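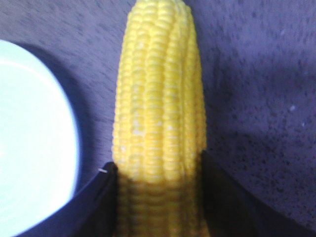

Section 4: Gripping the Practice Items

1. Start with the corn. Drive the fingers down on both sides of the cob and close slowly. Kernels are bumpy and forgiving, much like our club's judges.

2. Set the grip force to 50. Gil-soo Wang once tried 200, and we now own 2 spare cobs.

3. Move on to the dish. Take it by the rim and lift straight up.

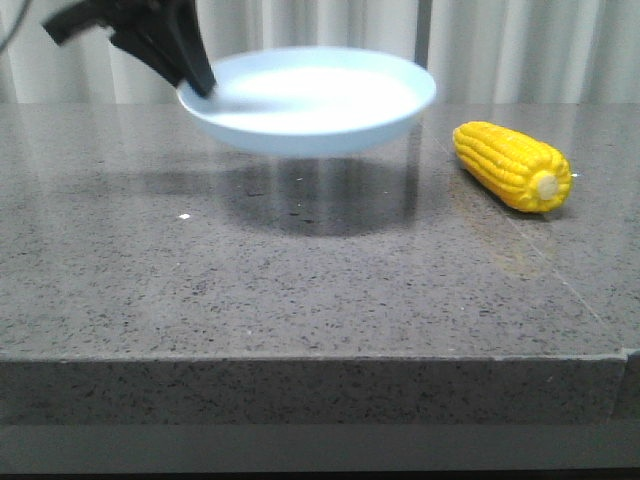
Figure 4-2. Dish held by its left rim, corn on the counter.

Caution: A tilted dish is fine when empty — the Grillstead round adds peas.

4. Log the run on the Tkachuk sheet, including the bad ones.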